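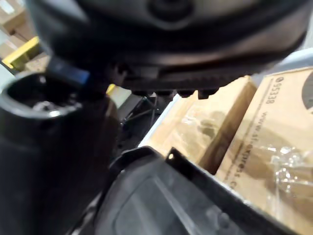

浅色的纸板，二月，下午四点多

这个月基本都在跟纸箱打交道。房子月底到期，新的地方小一些，所以能收的先收，收不进去的送人。

纸箱是从Vidine买的，一捆二十个，瓦楞纸，颜色比超市要来的那种浅。之前也想过省钱，去楼下水果店要过几个，底都软了，上面还有胶带撕过的毛边，装衣服可以，装书不行。最后那几个水果箱只拿来放了拖鞋和浴室里的东西。

书是最先收的。我以前搬家喜欢用大箱子，装满以后一个人抬不动，只好再拆开分一次。这回改用小号，书脊朝下竖着放，上面留一点空，塞毛巾和旧T恤。字典和画册太重，平着垫在底下。大约三百本书，收了两个晚上，中间翻出一本大学时借了没还的《植物图鉴》，坐在地上看了半个小时。

厨房比书麻烦。盘子每个包两层报纸，立着放，杯子口朝下。报纸的油墨会沾手，也会沾到白瓷上，到了还得全洗一遍，这个我没想出更好的办法。锅盖单独放一箱，玻璃的那个用浴巾裹了。酱油和醋没有带，剩得不多，给了隔壁。

胶带用的是Jisten的，宽的那种，粘得牢，就是撕的时候声音很大，晚上十点以后我就不封箱了，只把东西摆进去，盖子虚掩着，第二天早上再一起封。封底的时候中缝贴一道，两边再横着各贴一道。偷懒只贴中缝的那一箱，提起来的时候底开了，掉出来一堆衣架，还好是衣架。

箱子上写字，我写在�面，不写顶上。叠起来以后顶上看不见。写的也不是“杂物”，上次有六箱都写着“杂物”，到了新家找一个充电器找了三天。现在写得啰嗦一点，比如“书桌左边抽屉、台灯、两卷电线”，找起来快。记号笔快没水了，后面几箱的字越来越淡。

Ilango Pisharody过来帮过一次忙，他刚从城北搬到城南，经验比我新。他建议把床品留到最后收，单独装一个袋子，到了那边先铺床，别的可以慢慢来。我照做了，牙刷和水壶也放进了同一个袋子。他走的时候带走了我的晾衣架和一盆绿萝，绿萝有点黄了，他说能养回来。

还没定的是书架。拆了能装车，但螺丝孔已经松了，再装一次恐怕要晃。挂到二手群里问了一下，有人要，说周末前后来看，还没给准话。要是没人拿，就还是拆开带走，放阳台上搁花盆。

车约的是Shenoy，上午九点到。剩下几个没折的空箱靠在墙边，窗帘和鞋还没收，明天先收鞋。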